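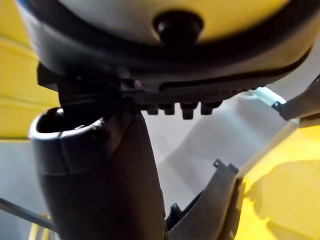 The **Zulholm tray** is a shallow tray with the outline of a shoe. It is used in shoe workshops, and to a smaller degree in homes, for keeping together the small parts which belong to one shoe of a pair. The tray is normally made and sold as a pair. In the trade it is also called a *sole tray* or, in older price lists, a *pair dish*.

## Name

The name comes from the town of Zulholm, where the first trays were made for a local repair shop. The maker Devadiga used the number 727 for the same product, and some shoemakers still say "a pair of 727s" when they order. The name *boot tray* is sometimes used by mistake. A boot tray is a different article, a wide flat pan placed near a door for outdoor footwear.

## Form

A Zulholm tray has one rounded end, called the toe, and a raised rim. The floor of the tray follows the outline of a sole. The common color is black with a matte surface, on which pale threads and metal eyelets are easy to find. Gray and dark green trays were also sold, but they are less common.

The standard size is 30 cm long. Devadiga listed 4 sizes, and the smallest one was intended for children's shoes. A single tray of the standard size has a weight of 334 g.

Workshops often choose a tabletop in a strong light color, so that the border of a black tray is clear also in the evening. Yellow is a traditional choice in Dolton, where many repair benches were painted this way.

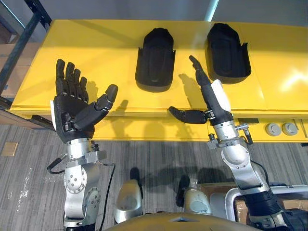 *Black shoe-shaped trays on a yellow table.*

## Use

The trays are placed next to each other with the toes pointing away from the worker. Everything taken from the left shoe goes to the left tray, and everything from the right shoe goes to the right one. This includes laces, insoles, heel pieces and loose eyelets. Screws and tacks are kept at the heel, and soft parts at the toe.

The order should not be changed during the work. If one tray must be moved, it is the custom to move also the other, and to put both down again in the same position. Veerle Van Dijk, who taught shoe repair in Dolton, asked her students to say "left" aloud before they touched the left tray. The habit has remained in some workshops there.

In the home the trays are used for polish, brushes and cloths. Anum Khokhar recommends them in her household guide *The Tidy Hall* also for keys and gloves - although she notes that the narrow middle part is not practical for larger objects.

## Handling and care

A tray is lifted with two hands when it is full. The usual grip is at the rim, with the thumb on the upper side and the fingers below. An empty tray can be held in one hand, by the lower edge, 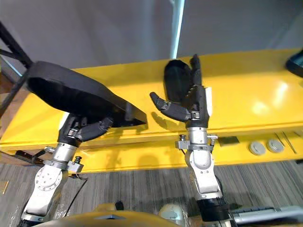 and it may be turned over to let dust and short threads fall out. Polish is removed with a damp cloth and a little soap. Strong solvents make the matte surface shiny in spots, and the spots do not go away.

The trays are stored one inside the other or standing against a wall. Tadhg Mulcahy advises against stacking more than a few pairs, as the rims can bend outward under the weight.

## Related articles

- Boot tray
- Last (shoemaking)
- Tumham box, a lidded box for tacks and eyelets

*Last revised 16/12/2025*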